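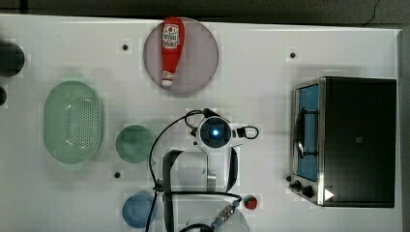
About us, and the arm on the white table

Hello! I'm Aarti Pant and I look after the kitchen cell at Clukden. We're a small workshop in Natham that sets up and repairs robot arms for other people, and we keep one going ourselves on a white table with a toaster oven, a colander, a couple of bowls and a ketchup bottle on a plate.

Who does what

Loïc Boyer started the firm with Katia Gatti, who still does all our wiring and has strong views on cable ties. I came along to answer the phone and ended up with a set of hex keys. Melahat Şimşekoğlu joined us in May and writes the software that tells the arm where to go (and, on bad days, where not to).

How we look after it

Mornings start with the cables. They run alongside the links, and a loop has to have enough slack for the wrist to turn but not so much that it drags through the crockery - I've fished one out of a bowl more than once. Then I wipe the camera on the wrist, check the gripper mount for play and send the arm through its slow warm-up, one joint at a time.

Every Friday we redo the camera calibration, which takes me 2 cups of tea. Melahat says it could be one if I stopped chatting.

The joints get a proper service every 2000 hours. Katia takes the covers off, looks at the connectors and swaps anything that feels tired. At 4000 hours the wrist comes off altogether and goes on the bench, and I put the radio on and clear the afternoon.

Repairs for other people

We do the same for customers, mostly bakeries, colleges and small labs. If your arm has started to wobble, stall or miss its mark, send us a short clip and the fault code if there is one. A first look costs £120, and we take that off the bill if you go ahead. You're welcome to drop in as well, just ring first so one of us can let you in!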